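Lukden (software)

Lukden is a software toolkit for recording, aligning and replaying demonstrations made with hand-held grippers, and for turning them into training data for robot control policies. It was started by Elikem Tsikata at the small tooling firm Dronon and is now maintained with Syafiqah Latuheru. The project describes itself as "hardware neutral," a claim that users have disputed.

Overview

The toolkit has three parts: a recorder, a pose estimator and a replay checker. The recorder collects camera video and gripper readings under a shared clock. The estimator works out where each gripper was by finding square printed markers in the video. The replay checker then tests whether a given arm could have followed the same path without hitting a joint limit.

Most of the published material concerns the estimator. Marker tracking is an old technique and Lukden adds little to it beyond a smoothing filter and a routine for filling gaps when a marker is hidden. The filter is set to a window of 5 frames by default. Latuheru has written that this suits slow tabletop work — the documentation does not say what happens in faster work.

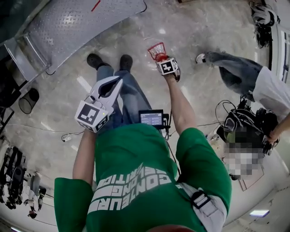 Gap filling is the feature most often questioned. When both visible faces of a marker cube turn away from the camera, the estimator guesses the path from the motion before and after. The guess is written to the same file as the measured poses, with a flag that early versions of the export script dropped. Anyone training on those exports had no way to tell a measurement from an invention.

Evaluation

Dronon's main test, called Vermeulen, used 200 recordings of pick-and-place tasks. The firm reported that the replay checker rejected 20 of them. No outside group has repeated the test, and the recordings were made by the people who wrote the software. A larger set of 700 recordings was announced in April but has not been released.

Related software

Rado, a planner by the same authors, reads Lukden files directly. It ignores the gap flag.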